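Revised Policy on Vitamins and Supplements in Resident Rooms

Residents of Korach House and their families are advised that the revised policy on non-prescription products takes effect on 14 November 2010. It was approved at the October meeting of the Resident Care Board and replaces the guidance printed in the spring handbook.

Under the new policy, every vitamin, mineral or herbal product kept in a resident's room must be listed on the resident's medication record. The nursing office reviewed 443 records this fall and found 63 in which at least one such product was missing. Several of these products can affect blood thinners and blood pressure medicine, and the attending physician must know of them before a prescription is written or changed.

Listing forms are available at the front desk and at the nursing stations in the Jadier and Rotich wings. Completed forms should be returned to Maritza Huanca, Director of Nursing. Residents who need help with the form may ask any member of the day staff.

Products must stay in the container in which they were sold, with the label attached. Weekly pill boxes may still be used — provided that the original bottle is kept in the same room.

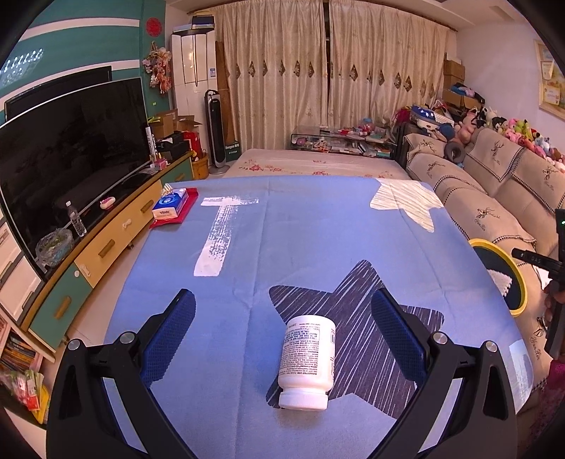
Family members who bring in a new product are asked to stop at the nursing station first, so that it can be added to the record the same day. Items past their expiration date may be handed in at either station for disposal.

Questions about the policy may be directed to Musyoka Lema in Resident Services, extension 35.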